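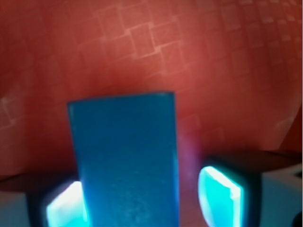
A blue block between the glowing finger pads, seen from the gripper's own camera at the Dresine workshop in Zirkosgate.

The morning shift starts at half past eight with a tray of blocks and a pile of cloths. Shona Faulkner picks a cloth, spreads it on the bench and pulls it about until it has a few creases in it. Then she takes hold of the lead handle, which moves the arm, and begins picking things up.

She will do this until lunch. Each pick is saved with the view from the wrist, the position of every joint and the readings from the finger pads. Dresine calls one of these an episode. A good one lasts 9 seconds. The company wants 4,000 of them before it trains the next version of its grasping model, and when I visited in November it was a little over halfway.

Dresine makes sorting equipment for small warehouses. Its older machines followed written rules: find the edges of the box, work out the middle, close the fingers. They did well on plain conveyor belts and badly almost everywhere else. The new system has no rules of that sort. It is shown a great many picks made by people and learns to produce the same movements from the same kind of view.

"You get back what you put in," says Qianru Mao, who runs the training side. "Our first set was all done on a grey bench by one person. The model was very good on a grey bench."

Hence the cloths. There are plain ones, striped ones and several with printed shapes, bought mostly from the market behind the bus station. A printed square is awkward for a model that is still learning what the side of a block looks like, and Mao wants it to meet plenty of them.

The pads are the other half of the job. Each is soft and lit from within, and a sensor behind the surface records how it gives when it touches something. From the wrist camera they show up as two bright patches of cyan, and the light spills on to whatever is near them. Zixuan Shen, who built the fingers, spent part of the summer trying to dim it. He stopped when the team agreed that the glow would be there in the warehouses too, so the model might as well learn with it.

Faulkner came to the work from a bakery. She had two days of training and found the handle harder than the arm. "You want to look at the bench," she says. "You have to look at the screen, because that's all it's going to have."

She and Lyle Obi, who takes the afternoons, work in runs of 50 and swap the cloth after each. They pick differently. Obi comes straight down, fast, and closes late. Faulkner comes in at a slant and slows near the block. Mao keeps both styles in the set, though she had to drop a batch in which Obi was trying to copy Faulkner and kept hesitating halfway.

Failed picks are kept and labelled. Huiling Lu goes through them each evening and sorts them into 6 kinds, among them slips, early closes and knocks. She also throws out episodes where a sleeve got in the way or the recording began late. It takes her two hours on a normal day.

A trial at the Serkis depot across the river is planned for spring, with parcels in place of blocks. Soft bags will come after that. Faulkner has already tried a few on the bench and does not rate the arm's chances yet.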